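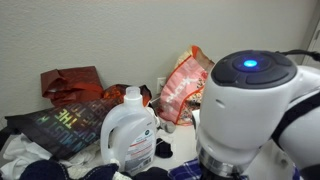 Roboterarm mit blauer Statusanzeige an einem Arbeitsplatz mit Textilien, Tragetaschen und einem Waschmittelbehälter.

Neue Hausregel für Arbeitsplätze mit Roboterarmen in Haushaltsumgebungen

Der Arbeitskreis Ineo hat die überarbeitete Fassung seiner Hausregel für Tischarbeitsplätze mit Roboterarmen verabschiedet. Sie gilt ab Dezember an allen Standorten des Verbunds und löst die bisherige Handreichung ab. Erfasst sind sämtliche Aufbauten, an denen Arme mit Alltagsgegenständen arbeiten, insbesondere mit Kleidung, Taschen und Haushaltsbehältern. In die Überarbeitung sind 76 Rückmeldungen aus den Standorten Muno und Givel eingeflossen.

Statusanzeige und Zutritt

Die Statusanzeige am Arm muss vom Bedienplatz aus jederzeit erkennbar sein. Sie darf weder durch Kabelbinder noch durch Schutzhüllen oder aufgelegte Textilien verdeckt werden. Die Bedeutung der einzelnen Farben unterscheidet sich je nach Hersteller und ist deshalb am Arbeitsplatz auszuhängen. Eine Anzeige allein berechtigt nicht zum Eingriff in den Arbeitsbereich. Vor jedem Umräumen von Hand ist der Arm anzuhalten und der Halt am Bedienplatz zu bestätigen.

Leitungsführung

Freiliegende Kabel sind so zu verlegen, dass sie über den gesamten Bewegungsbereich weder spannen noch auf der Arbeitsfläche schleifen. Die Prüfung erfolgt vor Schichtbeginn mit einer langsamen Leerfahrt. Steckdosen im Bereich der Arbeitsfläche müssen zugänglich bleiben, sofern sie für den Aufbau genutzt werden.

Textilien und Taschen

Kleidungsstücke dürfen ungeordnet auf der Fläche liegen, wenn die Aufgabe dies vorsieht. Schlaufen, Henkel und Kordeln sind vorab zu sichten — sie gelten als Einzugsstellen und werden in der Aufgabenbeschreibung vermerkt. Kleine Teile wie Socken zählen zum Bestand der Aufgabe und sind nach jedem Durchgang auf Vollständigkeit zu prüfen.

Behälter mit Haushaltschemie

Für Waschmittel und vergleichbare Produkte gelten folgende Vorgaben:
Der Verschluss ist vor Beginn von Hand zu prüfen.
Für Greifversuche sind vorzugsweise leere oder mit Wasser befüllte Behälter zu verwenden, die entsprechend gekennzeichnet sind.
Bindemittel und Schutzhandschuhe liegen höchstens 2 Meter entfernt bereit.
Tritt Flüssigkeit aus, ist der Versuch abzubrechen und der Vorfall im Prüfbuch einzutragen.

Dokumentation

Das Prüfbuch wird je Arbeitsplatz geführt und 12 Monate aufbewahrt. Die bisherigen Vordrucke können bis zum Inkrafttreten aufgebraucht werden. Am Standort Magaña gilt wegen des laufenden Umzugs eine Übergangsfrist von 20 Arbeitstagen.

Der vollständige Wortlaut ist im internen Regelwerk unter „Tischarbeitsplätze“ abrufbar. Anfragen zur Auslegung nimmt die Geschäftsstelle des Arbeitskreises schriftlich entgegen.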